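The letter from the county came on a Tuesday, and Harvey Lachance read it standing at the host stand with his coat still on. The Coltthorpe bridge would close to cars for repairs. Detour signs would go up on both sides of the river. The county regretted any inconvenience to residents and businesses.

He put the letter under the reservation book and went to turn on the fryers.

Flindoleo had been at the east end of the bridge since his mother opened it. Most of the lunch business came from the west side, from the records office and the title companies and the courthouse annex. People had forty-five minutes. They could drive over in four, eat a bowl of soup and half a sandwich, and be back at their desks. With the detour it would take most of that time just to get there.

Onyekachi Amadi came in at ten with the bread. She had cooked at Flindoleo for seven years and ran the kitchen for the last 3 of them. He showed her the letter.

"How long?" she said.

"It says through the end of the season."

"Which season?"

He looked again. "It doesn't say."

She set the bread down and started on the onions.

The first day of the closing they served 20 lunches. Harvey knew the number because he ran the tape at two o'clock and then ran it again. The second day was worse. On the third day it rained, and a man came in to ask if he could use the restroom, and afterward he bought a coffee because he felt he should.

Harvey let the Friday server go home early. She said it was fine. She put her apron in her bag instead of on the hook, and he noticed that.

"You could do dinner only," Onyekachi said.

"Dinner doesn't carry it."

"I know it doesn't. I'm saying what you could do."

They were sitting at the two-top by the window, where the staff ate. She had made the barley soup, and there was a lot of it. Across the water he could see the annex and the parking lot behind it, full of cars.

"They're right there," he said.

"They can walk," said Onyekachi. "The letter said cars. It didn't say feet."

He took out the letter and read it again. There was a line near the bottom about the pedestrian lane remaining open. He had read it as something for the kids who fished off the rail.

"Nobody's going to walk across that for soup," he said.

"No," she said. "But you could."

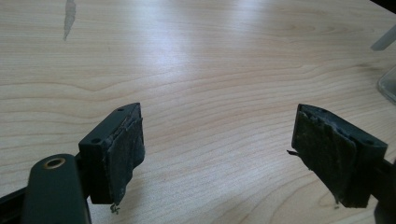
One of the tables, in pale blond wood.

He thought about it through the weekend. On Sunday night he went down to the basement and found the insulated boxes from when his mother did weddings. One had a broken latch. He fixed it with a strap from a suitcase.

On Monday they made two soups and one sandwich and wrapped everything by eleven. Harvey loaded the boxes on a hand truck and pushed it out the door. The wind on the bridge was strong. A crew was working on the far side of the barrier, and one of them watched him go by and then called out to ask what he had.

"Barley," Harvey said. "And a tomato."

He sold four before he got across.

The annex was harder. There was a guard at the door who said he couldn't sell in the lobby. Harvey asked about the sidewalk, and the guard said the sidewalk belonged to the city and he had no opinion about it. So Harvey stood there. He felt like a man selling umbrellas. The people who came out looked at the boxes and kept going, and then a woman from the records office stopped.

"You're Flindoleo," she said. "I thought you closed."

"The bridge closed."

"Oh," she said. She bought two, one for herself and one for a woman named Tijani on her floor who couldn't get away from the phones.

He came back across at one-thirty with the empty boxes rattling. Onyekachi was wiping down the line.

"Well?"

"I should have brought spoons," he said. "I had eleven spoons."

The next day he brought spoons. He brought a sign too, with the soups written on it, and the wind took it off the bridge. He watched it float for a while. After that he just told people.

By the second week the records office was calling in an order by ten. Tijani did the calling. Harvey had never seen her, but he knew she wanted extra pepper and that her supervisor, Mr. Rinov, would take whatever wasn't tomato. The title companies heard about it from the records office. The bridge crew ate at eleven-thirty, sitting on the curb, and complained if it was tomato two days in a row.

It wasn't enough. He sat at the bar on the last Saturday in March with the bills on one side and the deposits on the other. When he had moved everything from one side to the other he was short $977. He did it again and was still short $977.

Onyekachi came out of the kitchen with her jacket on and looked over his shoulder.

"That's for the month?"

"For the month."

"What did you think it would be?"

He told her the number he had written down the night the letter came. It was a good deal bigger.

She pulled out the next stool and sat. The dining room had three tables going, two couples and a family with a baby. One of the couples had come the long way around. They had mentioned it to him at the door, a little proud of themselves, and he had sent them out a plate of the peppers.

"I can put off the hood cleaning," Harvey said.

"You can't put off the hood cleaning."

"I can put off the linens, then. We'll use paper."

"Paper's all right." She zipped up her jacket. "What do you want Monday? I've got lentils. I've got a whole case of leeks he gave me for nothing."

"Leek and potato," he said. "Rinov will eat that."

"And what for the crew?"

He thought about it. At the corner table the baby had dropped its cup, and he got up to bring another one.

"Make them the chili," he said.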